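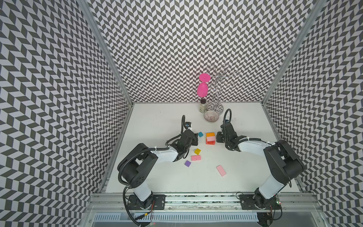
Are plain colored blocks still worth buying when every toy at the store lights up or talks? For us they were the best thing we bought all winter, and I'd get the same set again tomorrow.

So, the set. It's the small Prenach color block box, 30 pieces, and I picked it up in March after my son had worn out (and mostly lost) a hand-me-down bag from his cousins. I was a little nervous buying it online because the listing photos made everything look neon. The colors are nicer than that! You get the usual red and yellow, then a cyan, an orange, a purple, and two pinks that he insists are completely different colors. The light one is "ballet" and the other one is "gum." Fine by me.

Most of the pieces are cubes, but there are some longer rectangular ones mixed in, and I think those make the set. A tower of cubes gets old after a while. Give a kid a few long ones and suddenly there are bridges and beds and a garage with no door. Light pink on top of red with orange for a roof is the current house style over here, and I've been told not to improve it.

How do they stack? Pretty well. The faces are flat and the edges aren't so rounded that everything slides. We had the Florkus ones before and those drove me up the wall — anything over four high and you had to hold your breath. With these he gets a lot higher before the crash, and the crash is half the fun anyway.

Now the gripes. The box is flimsy and the lid split on us within 2 weeks, so mine live in an old bread bin. I'd also love a few more purples, since they run out first and there are tears. And they're loud on a bare table. If you have a baby napping at one in the afternoon, put a dish towel down first.

I looked at the bigger Prometitz set too, and it's lovely, but I don't have the shelf space and he doesn't need that many to step on in the hallway. Well, for me to step on.

Four and a half stars from me, with the half star off for the lid.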